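Fustari Printed Phone Case, Lime Green
Reviewed 11th November

I should say up front that I don't trust phone case listings. Every one of them has survived a drop from a roof, every one of them is slim, and every one of them is also somehow rugged. The Fustari page makes all of these claims in one paragraph, next to a stock picture of a laughing woman in a field. I bought it anyway, at $25, after the corner of my old case split in October.

First the fit. It's tight going on, which I like. I had to start at the camera end and work down, and getting it off again took a butter knife handle and some language. The edges are thick. If you're used to a thin shell you will notice it in your pocket right away, and my car mount (a McAlister, the clamp kind) only just opens wide enough. The listing calls this profile "barely there." I'd call it a bumper.

Then the print. I had a choice of 9 designs and let my niece Ea pick, so I got the clown. Some people will hate it. Ea Mogensen, age seven, thinks it's the best thing I own.
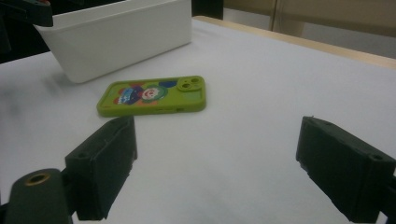 The clown side, camera bump at the right.

The green is loud, and I've stopped minding. I haven't once mistaken my phone for someone else's at work, where there are a lot of black rectangles on the lunch table. What I doubt is how long the picture will hold up. The page says "fade-proof artwork" and gives no clue how it's printed or what that was tested against. I've had mine 30 days, which proves nothing either way. My last printed case, a Prestton, looked fine for a month too and then started coming off at the edges where my fingers sit.

Protection: I've dropped it twice. Once on carpet, which doesn't count, and once on the kitchen tile from counter height. No damage to the phone. I can't tell you the old case would have done any worse, and I'm not going to run the experiment the other way. The corners are rounded and have some meat on them, so I'd guess that's doing most of the work.

The side cut-out is where I'd take a point off. I have to feel around for the buttons, and with gloves on I mostly miss. My brother-in-law Þröstur Zoëga has the same case in plain blue and says he got used to it after a week. I haven't.

The raised camera surround also means the phone rocks a little on a desk if you tap at the screen while it's lying on its back. Small thing, but I type that way a lot.

Would I buy it again? At $15, sure. At $25 you're paying a fair bit for the artwork, and the Wultthorpe plain case costs less and sits flatter. If you have a kid who wants the clown, you were going to buy it regardless of what I wrote.

3 stars out of 5. I'll update this if the print starts to go.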